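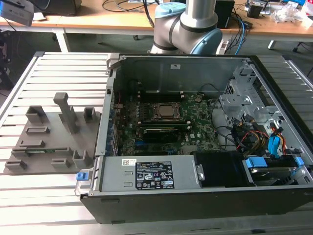

Dust, old gear and the winter workbench

July is when I finally get to the pile. It's cold enough that the garden can look after itself, the shed heater takes the edge off by mid-morning, and there is always a row of things along the back wall that I promised to clean, fix or strip for parts some time last summer. I love it! Give me a flask of tea, the radio and a drawer full of odd screws and I'm happy until dark.

These are the habits that have stuck with me after years of pulling apart household gear, mostly old computers, fans, heaters and kitchen appliances. Nearly all of them came from getting something wrong first.

Before you pick up a screwdriver

Switch it off at the wall, pull the plug right out, and put the plug where you can see it. I drape mine over the vice handle. With a desktop computer, hold the power button in for a few seconds after it's unplugged. Then leave the power supply box itself closed. Same goes for microwaves, which I don't open at all, and for anything with a swollen battery, which goes outside and then to the council drop-off.

Clear the bench properly. I mean everything off, wiped down, and only the job back on it. I used to push the clutter to one end and start work on whatever was left, and I can't tell you how many washers went into that heap and never came out.

Lay a tower on its side to work on it, with the open side up. It's steadier, the light gets in, and a dropped screw lands somewhere you can find it. If you work standing up, raise the whole job on a low box so you're not bent over it all morning. My back was very pleased when I worked that one out.

Getting the dust out

Do the dusty part outside if the weather lets you. A soft paintbrush, the sort you'd use for window trim, is the best tool I own for this and it cost next to nothing. Buy a new one and keep it for electronics only. Work from the top down with loose little flicks, and hold the vacuum nozzle a hand's width away to catch what comes off. Don't scrub, and don't let the nozzle touch the boards.

Canned air is terrific for heatsinks and grilles. Short bursts, can upright, and hold the fan blades still with a finger or a cotton bud. A fan spun up by a blast of air can wear its bearings, and it makes an awful whine besides. For stuck-on kitchen grease, the kind that gets into anything living near a stove, use a cotton bud just damp with isopropyl on the blades and housing, and let it all dry before it goes near power.

The filters and vents are where the real gains are. I had a little Pladley fan heater that kept cutting out, and I'd all but decided to bin it. The intake at the back was wearing a grey felt coat as thick as a slipper. Five minutes with the brush and it's run every winter morning since. I was ridiculously proud of myself.

Keeping track of screws

Muffin tin. I know everyone says egg carton, but egg cartons tip, and cardboard hides small dark screws beautifully. One cup for each stage of the job, filled in order from the top left, and when you put it back together you go through the cups backwards.

For bigger jobs I draw the outline of the thing on a bit of scrap cardboard and poke each screw through where it came from. Looks like a kindergarten project, works a treat. Take a phone photo before you unplug any cable, too, and another from further back so you can tell which end is up.

If a screw won't budge, stop and check your bit before you lean on it. Nine times out of ten I'm using a size too small. A wide rubber band laid flat between bit and screw will sometimes save a chewed head. And never throw out the odd leftovers! I keep mine in old Aryee spice jars with the lids screwed to the underside of a shelf - one twist and the jar comes down, and you can see straight through the glass.

A word on cables

My cable box was a disgrace until last winter. I tipped the lot onto the floor and sorted it, and I had 14 phone chargers and not one spare kettle cord. Now every power pack gets a tag the moment it comes into the house, with the name of the thing it runs. Bread bag tags are the perfect size and you already have them. Write in permanent marker, and put a second tag on the plug end so you can tell them apart behind the telly.

Coil cables loosely, over and under, never tight around your elbow. Velcro strips beat cable ties for anything you'll want to undo again.

Jalen's vinegar trick

Jalen Okafor wrote in after my last page on battery leaks, and his method is better than mine was. If an ordinary alkaline cell has leaked in a torch or a remote, take the cells out (gloves on), dab white vinegar onto the crust with a cotton bud, wait for the fizzing to stop, then wipe over with isopropyl and leave it open overnight. Finish with a light rub of a pencil eraser on the contacts. I tried it on a Devis torch I'd written off years ago and the contacts came up bright as anything. Thank you, Jalen!

Knowing when to let it go

Not everything gets saved. I give a job 15 minutes of honest puzzling after the cleaning is done, and if I still have no idea what's wrong, it's parts or recycling. Keep the good bits: feet, knobs, fans that spin freely, springs, any decent length of wire. Don't put the rest in the kerbside bin. Most tips and transfer stations have an e-waste cage, and ours takes computers and screens for nothing.

If there's a hard drive in it, take it out and keep it, or wipe it properly before the machine leaves your place. People forget this one all the time.

Last thing before you go in for tea: sweep the floor before you put the tools away, with the muffin tin still out. You'll find at least one screw under the bench. I use a Stimitz magnetic pick-up on a long handle, but a fridge magnet taped to a broomstick did the same job for years.

Recent tips

Getting candle wax out of a tablecloth
Sharpening secateurs without a grinder
What to do with 1,000 jam jars (readers reply)
Soft butter in a hurry
Sticky drawers and the stub of a candle
Storing paint over winter
Your letters: squeaky floorboards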